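Drellitz Two-Speed Salad Spinner, tested
Reviewed by Kristaps Hunt
Mar 24, 2025

I have owned four salad spinners and disliked all of them. One had a pull cord that came off in my hand. One walked along the worktop like a dog that wants to go out. So when the Drellitz turned up, promising two speeds and a lid you can take apart without swearing, I cleared a shelf and kept my hopes where they usually live.

It costs 17 pounds more than the Stinus I've been using since the move, and for that you get a heavier bowl, a brake button and a booklet in 12 languages, all of which warn you not to spin soup.

The handle is good. It folds flat, it doesn't squeak, and it gets up to speed in a few turns. The slow setting is meant for herbs and soft leaves and does very little to either. The fast one is where your money went. I weighed a washed lettuce before and after, because I am that sort of person, and 97 grams of water came off in one go. The Stinus managed about two thirds of that and then needed a rest.
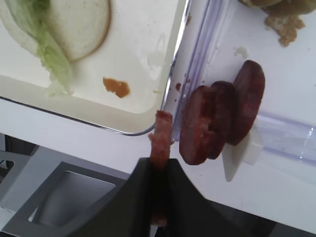
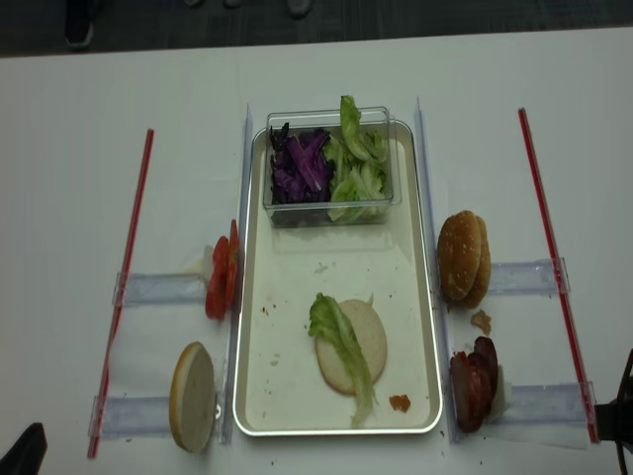

Drying leaves properly matters more than the people who sell dressings would like you to think. Oil slides off a wet leaf and sits at the bottom of the bowl, and you end up eating the salad and then drinking it. Burgers suffer too. A pale green leaf laid next to a cut bun will hand over any water it's carrying, and the bread never forgives it. Shredded purple cabbage is a sterner test, as the thin strips work their way through the slots of most baskets. The Drellitz lost a few. The Stinus used to lose a side dish.

Now the grumbles. The brake stops the basket so hard that the lid jumps. The bowl is too big for my fridge door and too small for a party. Man-sik Seo, who borrowed it for a weekend in March, brought it back with the words "it's fine", and he once spoke for over an hour about a peeler.

Cleaning is easy enough — four parts, top rack, no hidden corners — although the rubber ring has to go back the right way up and looks the same both ways.

Buy it if you eat leaves most days. If you don't, a clean tea towel and a back garden will do the job, and the neighbours get something to watch.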